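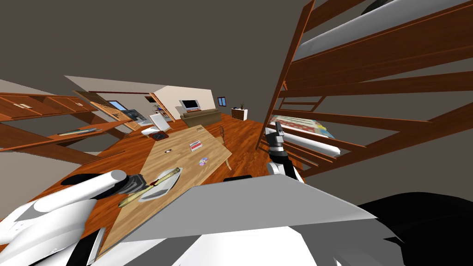 Living room with a light wooden table and tall shelving.

Calling Down the List: Can You Get a Therapist Through a Student Health Plan?
Project report, Health Policy and Communities
Guadalupe Cortés
28 Aug 2022

Why I picked this

Last year I tried to find a therapist through my insurance. I had the Gurunow plan, which is the student plan Lolberg sells through our college, and I figured it would take an afternoon. You log in, you type your zip code, you get a long list of names with little green "accepting new patients" tags, and you pick one (so I thought!). I called nine offices and ended up paying out of pocket for somebody my cousin knew. When the project topics came out in June and one of them was "access to care," I already had my question.

There is a name for what I ran into. People call it a ghost network, meaning a directory full of providers who are listed as in-network but can't really be seen. They moved, they quit the plan, they only treat kids, the number goes to a fax machine. I wanted to find out how much of that was going on with one plan in one county, and I wanted to do it in a way that was a little more careful than me being annoyed on the phone.

What I was asking

If a student on the Gurunow plan uses the online directory the way it's meant to be used, how many of the listed therapists can they get a first appointment with? And when they can't, what goes wrong?

I kept it to talk therapy for adults. I left out psychiatrists and nurse practitioners who prescribe. That was a hard choice and my instructor and I went back and forth on it, but the booking process for medication visits is different enough that it would have been a second project.

How I did it

The directory has 1056 listings under outpatient mental health for the whole state. That is listings and not people, and I'll come back to that. I narrowed it to our county, adult patients, "accepting new patients," in person or video. Then I took out the ones where the exact same name and phone number showed up twice. That left 46.

I wrote a short script and got it approved before I called anybody. I said my name, said I was a student doing a class project, and asked whether the provider was at that number, whether they took the Gurunow plan, whether they were taking new adult clients, and when the first opening was. My first idea was to pretend to be a patient (a secret shopper study), and I still think that would give truer numbers. The review form for it was long, though, and it didn't sit right with me to tie up an intake person with a made-up problem. So every office knew who I was.

Each listing got up to three tries on different days, and I left a message each time if there was a machine. If they hadn't called back within ten business days I marked it as no contact. I kept everything in one spreadsheet with a column for the outcome and a column for notes, and the notes column turned out way more useful than I expected. I'd tell anyone doing this to make it wide.

What I found

Out of 46 listings, 31 were dead ends. By dead end I mean there was no way for an adult on this plan to get a first visit there, whatever the date. The biggest group was no contact at all. After that came wrong or disconnected numbers, then providers who had left the practice, then providers who were there but didn't take the plan. A few said they had never taken it and sounded pretty surprised to be listed.

The rest were real, working listings, and I want to be fair about those. The people I talked to were mostly kind and several of them stayed on the line much longer than they had to. But most had a waitlist, and some had a waitlist for the waitlist, where you fill out a form and somebody calls you when the actual list opens up. Only two listings could offer a first appointment inside of a month. Both were video only.
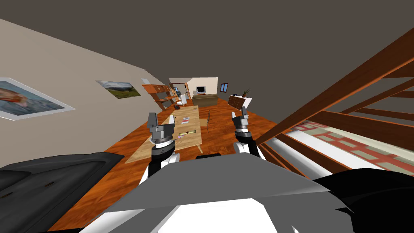
Ľubica Brabec told me none of this surprised her. Her practice, Castaño Counseling, had sent in a change of address to Lolberg twice and was still getting calls meant for the old office. She said that the form asks for a signature from every clinician, that it has to be faxed, and that there's no receipt, so after a while you stop checking. She also said something I wrote down word for word: "When a person finally calls, that may be the one call they have in them that week. If it rings in an empty office, I don't get to make that up to them."

I had been thinking about the whole thing as an insurance company problem, full stop. After talking with her I went back over my notes and saw how much of it is also plain paperwork that falls on small offices. A solo therapist doesn't have a billing department. Her billing department is her, on the weekend. I still think the plan is the one that should be fixing its own directory, and I'll say so below, but my first draft of this report was meaner to the offices than it should have been.

The listings problem

Back to 1056. When I first saw that number I was kind of impressed. Then I started noticing the same names over and over. One therapist at Farska Family Services shows up once for each of the agency's locations, even though the front desk told me she works out of only one. My duplicate check didn't catch her, as each location has its own phone number. I ended up leaving those in, as the question was about listings as a student would see them, and a student would see her again and again too.

It matters for more than just my spreadsheet. From what I read, plans are often judged on whether they have enough providers per member within a certain distance. If the count is done on listings, a network can look full on paper and be thin in real life. I couldn't find out how Lolberg does its count for the state. I emailed their provider relations address and got an automatic reply with a case number, and that's where it stands.

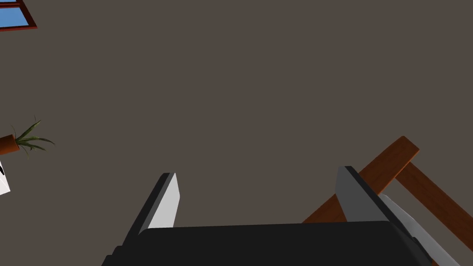

The other thing I kept bumping into was the green tag. "Accepting new patients" seems like a simple yes or no, and it isn't at all. One office said they were accepting new patients for groups but not for one-on-one. Another was accepting new patients who had some other insurance, and had used up the number of Gurunow spots they were willing to hold. A third said yes, they were accepting, and then the first opening was after the end of the school year. All of those are a green tag. I don't think anyone is lying there, exactly. The tag just can't carry that much information, and there's no date on it to tell you when somebody last asked.

What went wrong with my project

Plenty! I started calling before I had settled on what counted as no contact, so my first batch had to be done over. I called too many places at lunch. I also did a lot of it over the summer, when some of the college-focused practices cut their hours, and that may have made things look worse than they would in the fall. Somebody should redo it in October and see.

I also only looked at one plan. I can't say whether Gurunow is better or worse than other plans around here, and I'd be upset if someone used my report to say that. And since I was upfront about being a student on a project, I might have gotten slower callbacks than a patient would. Or faster ones – one intake coordinator told me I was the most pleasant call she'd had all day, so who knows.

One more. I did all the coding of outcomes myself. A classmate was going to do a second pass so that we could compare, and then she switched sections. A second coder would have helped with the gray ones, like the therapist who was "probably" leaving the plan in the fall.

What I think should happen

My suggestions are small. The college picks this plan and renews it, so the college has some pull. Before the next renewal I'd like the student health office to ask Lolberg for the date each listing was last confirmed, and to have that date shown in the directory next to the name. Offices should be able to update their info online and get a confirmation back. Plain stuff.

I'd also like the counseling center to keep its own short list of places that have been called recently. They have student workers, and with a script like mine the county list is a couple of weeks of calls at a relaxed pace. My script is in the appendix and anyone can use it or change it.

And for students reading this who are in the middle of looking: call the member services number and ask them to find you someone with an opening. Ask for a reference number. If they can't find anyone in-network within a reasonable wait, ask about what's called a network gap exception, where they may cover someone outside the network at the in-network price. I had never heard of it until I was halfway through this. It isn't guaranteed, and you might have to ask more than once, but I wish I'd known about it last year before I paid for all those sessions.
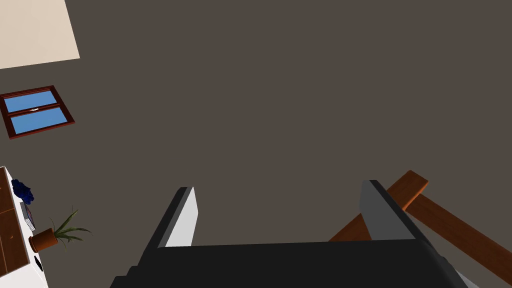
Gripper with both fingers open.

Thanks

Thank you to everyone who picked up the phone, to Ľubica Brabec for a long conversation at the end of what I'm sure was a long day, and to the front desk at Farska, who let me call back with follow-up questions more times than was polite. The spreadsheet with office names taken out is available from me if you'd like to check my coding, and the appendix with the call script and outcome definitions is filed with the class copy.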